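Grid table: tape wear and the June re-lay

The taped grid on the big table was due for replacement in June and has been pushed back to the next supply order. Siregar has 200 sheets of kraft paper in stock but only 2 rolls of blue tape, so a full re-lay has to wait for Jisetti to deliver. Until then the present lines stay in use.

Gaps, frayed edges and crooked runs should be logged before each session - cell borders are read off the tape, and a broken line makes a ball position ambiguous.

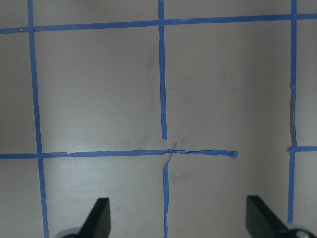
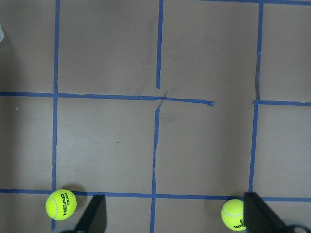
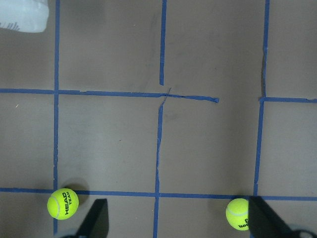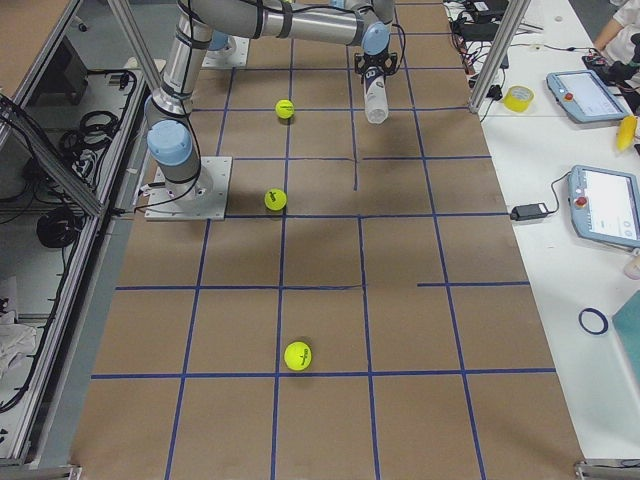

Interim rules

Do not patch over torn tape. Lift the whole strip and lay a single new one, cut square at both ends.
Record tennis balls by cell, counted from the left edge.
A ball touching tape belongs to the cell holding most of it.
Send layout changes to Mulent before the next Uro session.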